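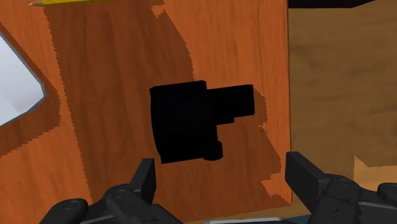

3. Workshop Build and Simulated Counterpart

3.1 Setting

The arm was assembled at Cirkness, a shared workshop in which members rent bench space by the month. Work on the project took place mainly on Saturday mornings, when the large bench by the drill press could be reserved. All parts of the base and the cable guides were cut or printed on site. The gripper was built from a kit of linked metal parts and refitted by Tsung-han Chuang with longer fingertip pads, as the pads supplied with the kit did not close evenly on objects with stepped or rounded sides.

The workshop imposes limits that a laboratory does not. The bench must be cleared at the end of each session, and the arm is unbolted and stored on a shelf. Remounting it shifts the base by a small amount each time. Early trials that assumed a fixed base gave poor results, and the position of the base is now measured again at the start of every session with a printed target taped to the bench top.

3.2 Simulated scenes

Practice on the physical arm was restricted to the reserved hours. The greater part of the grasping trials was therefore carried out in simulation with Clunisov, a small scene builder written for this project. Clunisov places household and desk items on a table, sets the direction of the light, and renders the view that the controller receives. The members could run it at home between sessions on ordinary computers.

Figure 2 gives one rendered view. A black object with a blocky main body rests on an orange wooden tabletop, with the two gripper fingers open below it and to either side. A yellow pencil lies near the upper edge. Scenes of this type proved the most difficult for the controller. The object is so dark that its surface detail is almost entirely lost, and a broad shadow runs beneath and around it, so that the outline has to carry most of the information about shape. The shadow borders also show a sawtooth pattern, an effect of the low shadow resolution chosen to keep rendering times short. The pattern was left in place during training. Raising the resolution removed it but made overnight runs on the older home machines impractical.

3.3 Trials

A total of 2,008 simulated grasps were logged. Each began with the fingers open and clear of the target. A grasp was counted as successful if the object was lifted and held until the arm reached its rest position. Contact with any neighboring item before the lift was recorded separately and did not in itself count as a failure.

Almost 300 grasps were then repeated on the physical arm, using items brought in by members of the workshop. The order of the items was drawn at random before each session. No changes were made to the controller between simulation and bench, apart from the base correction described in Section 3.1.

3.4 Observations during the build

Two problems took up more time than expected. The first was play in the finger joints. The pins supplied with the kit were slightly undersized, and the fingers could be moved by hand even with the motor locked. Replacement pins were turned on the workshop lathe. The second was the wiring of the motor board, a Skekby unit bought used, which reset whenever the dust extractor was switched on at the next bench. A separate power supply solved the problem.

The printed pads wore down at the tips and were replaced in January. The drawings for the second version, which is slightly thicker at the base, are kept with the build notes under the name Yeh. Results obtained with the two versions are reported separately in Section 4.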